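Dong-geon Hwang
19th February

Our washing machine has died, so I have spent the day at the Eswood launderette with everything I own in two bags. Live updates, for those of you with equally full lives.

The repair man wanted 362 quid to fix it. A new one is more than that. A wash here is a handful of coins and my dignity, and I've been spending the second one freely for years.

First decision: which machine. Number 1 was going spare. Big steel drum, shiny all the way to the back, the sort of thing you could bath a Labrador in. I stood there admiring it like a man buying a yacht.
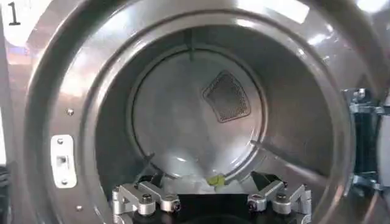 Anyway, I've been sorting. My mother sorts into whites, lights, brights, darks, wool, and "things your father ruined". I sort into towels and not towels.

A woman on the bench watched me do this and said "oh, love". Nothing else. Went straight back to her crossword.

Things found in pockets so far: a bus ticket from October, half a pencil, a receipt from Benora for a lamp I returned, a screw that must belong to something important at home.

Reply to the person asking: no, I don't check pockets before I leave the house. If I were a man who did that I'd also be a man who cleaned the filter, and then we wouldn't be having this conversation.

Detergent news. I brought Humine, the unscented one, on the grounds that it was at the back of the cupboard and I don't remember buying it. The cap has no lines on it. You just pour until you feel guilty.

Now the business of dark red. There is always one dark red thing. You can turn the bag out, shake it, swear on your life it's only greys in there, and the dark red thing will be sitting low down in the drum with the pale stuff either side of it. 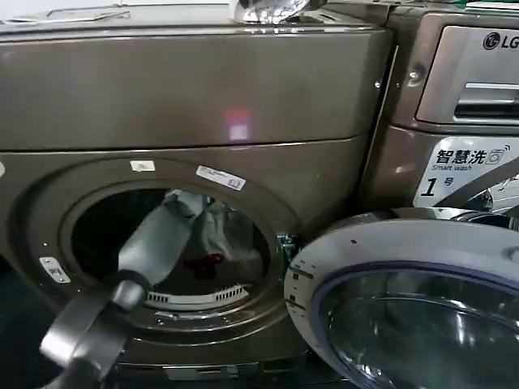 I have form here. At university I dyed a whole flat's bedding the colour of a prawn. Mrs Ebrahimi downstairs lent us sheets for a fortnight and brings it up in her Christmas card to this day.

Someone has replied "just wash at 30 and stop worrying". I have 11 grey T-shirts and they used to be 11 different colours. I've been washing at 30 and not worrying since school.

The dryers are a separate scandal. You feed one coins and it gives you a short burst of warm air and a sense of having been robbed. I'm taking the towels home to hang over the doors.

Have now read every notice in the building, including one about not dyeing curtains, which I took personally. I've started on the walls and the ceiling. It's ribbed metal up there. Good bottles on the rack too, all a sort of marmalade colour.

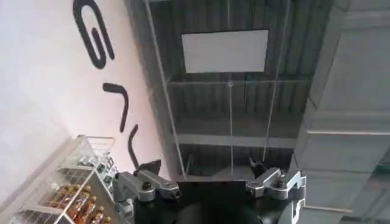 Big letters, brown bottles, metal ceiling. Eswood, from the cheap seats.

Final tally: two bags in, two bags out, one sock short. I've asked the crossword woman. She says she hasn't seen it but wouldn't tell me if she had.

Same time next week, unless someone wants to sell me a washing machine.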